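Dull streaks on a speckled gray countertop, and how to keep it shiny?

Posted in March by hornilar_kitchen

Hello to all. I moved to a rented apartment in Vestness and the kitchen has a long counter of light gray stone with speckles. I think it is quartz, but the landlord does not remember and there are no papers. I want to clean it correctly and I am afraid to do damage, so I ask before I buy anything.

At the end of the counter I keep my red bottle and a plant in a gray pot. 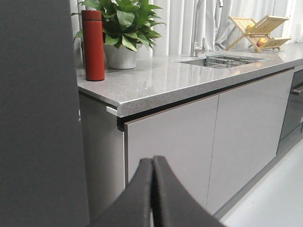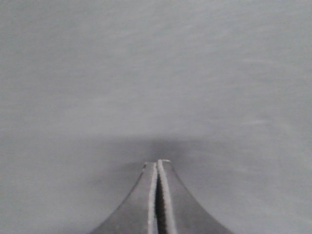
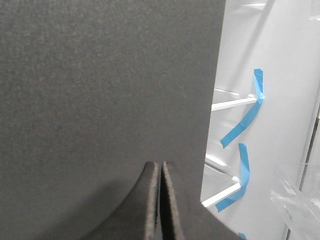 First picture: the counter with the bottle and the plant. The last one has a white inside, probably of the refrigerator, at the right.

In daylight the top reflects the curtains very well. In the evening, when I switch on the lamp, I see streaks on the part where I prepare food. I can not feel them with the finger. When I wipe with dish soap they go away and after one day they are back. The previous tenant left a spray with the name Vanari under the sink, without the instruction paper, and I do not know if it is for stone or for glass.

I have 2 questions. Is it safe to use vinegar on this kind of top? And must I remove the plant from the counter? I water it there and I worry that the pot will leave a ring. The same with the bottle, I put it back each time on the same place.

Also if somebody knows how to clean the refrigerator shelves without smell of chemicals, I will be thankful. The shelves are white, and I would like to do everything on the same day.

Answer 1

Please do not use vinegar until you know what stone it is. If it is quartz, one time will probably not hurt it, but if it is marble or another stone with lime inside, the acid makes a dull mark and this mark can not be washed away. I had this in my old apartment with lemon juice. It was a small spot near the sink and I paid 67 dollars for a man to polish it.

For the streaks, I think you use too much soap. It was the same with me. What I do now:

Take a bowl of warm water and put in 2 drops of dish soap, really not more. Wipe the counter with a soft cloth, in one direction. Then wipe again with clean water only, and change the water if it becomes cloudy. After this, dry with another cloth. The drying is the important step and most people leave it out. If the water dries by itself, the minerals stay on the top and you see them under the lamp.

Do not use the fabric softener when you wash the cloths. It leaves a film on them, and then you put this film on the stone.

The plant can stay. Put a saucer below it, and a piece of felt below the saucer, and lift it when you clean. I would water it in the sink and bring it back after the water has run out. For the bottle I would do nothing special, only wipe the bottom if it is wet.

The spray I would throw away. So many of these products have wax or oil and they look good for one evening only.

Answer 2

Agree about vinegar. Baking soda is also not good for every day because it can scratch the shine. Hot pans also no, use a wood board.

Answer 3

I can answer for the refrigerator. I clean mine with one spoon of baking soda in a liter of warm water and it does not smell. Take out the food first and put it in a cool bag. If your shelves can come out, let them stand in the room for about 4 hours before you wash them with warm water, if they are glass. Cold glass and hot water together is a risk, my sister broke one like this. If they are plastic you do not need to wait so long.

The side rails where the shelf sits collect crumbs. I use an old toothbrush there. Dry everything before you put the food back, also the rubber of the door, which gets black dots if it stays wet.

If you want to do all on one day, start with the refrigerator and finish with the counter. You will put jars and boxes on the counter while you work and it will become dirty again. I learned this after doing it in the wrong order many times.

Comment from hornilar_kitchen

Thank you for the answers. I tried the method with two drops and the second cloth, and yesterday in the evening I saw only a little streak near the wall. I think my cloths had the softener, I will wash them again without it. The plant has a saucer now. I did not do the refrigerator yet.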